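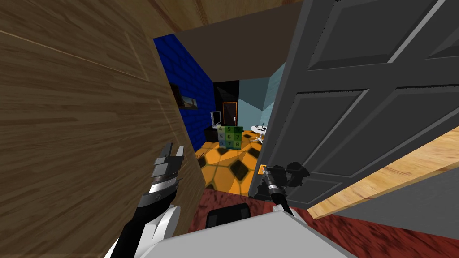

Slide 4: Door cell, setup

Skistach runs two arms on one base, in simulation. Right gripper works the lever, left stays by the wood panel. I reload the scene every 1,000 openings — contact errors pile up at the latch otherwise.

Slide 5: Gripper offset

Kibet Lukumay re-zeroed the right wrist in February. Check it against the lever before any long run.

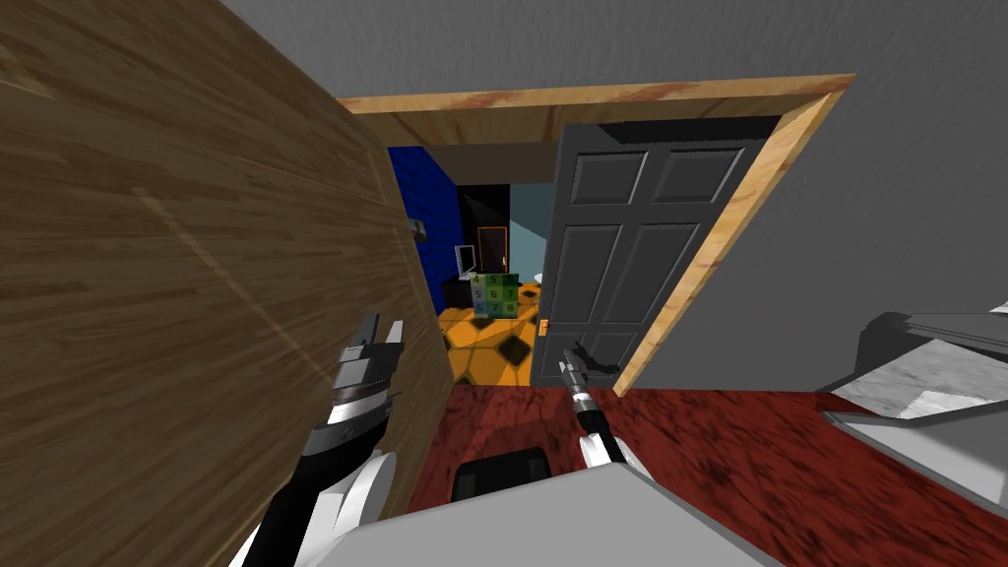 Right gripper at the lever, door partly open.

Log stopped at run 914 with a joint limit fault. Cleared by moving the base back 3 cm.
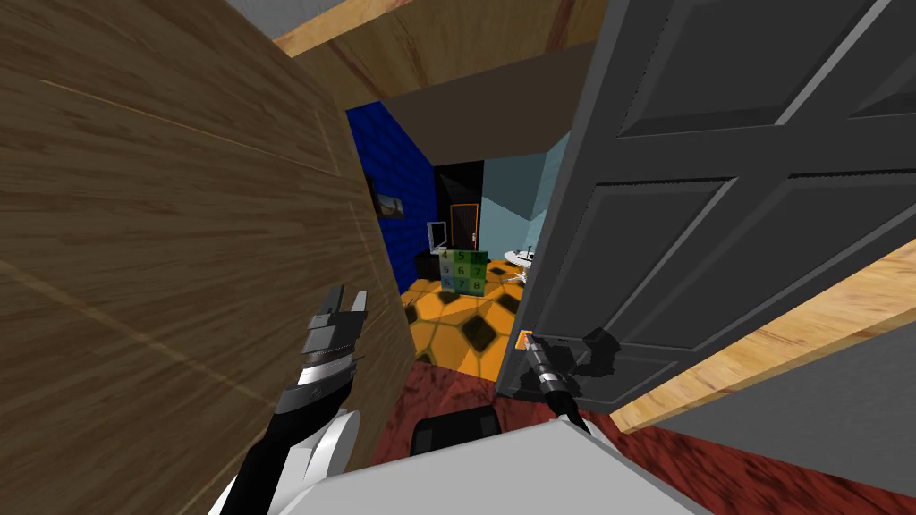
After a fault, park both arms, reset the hinge angle and replay the last run at half speed.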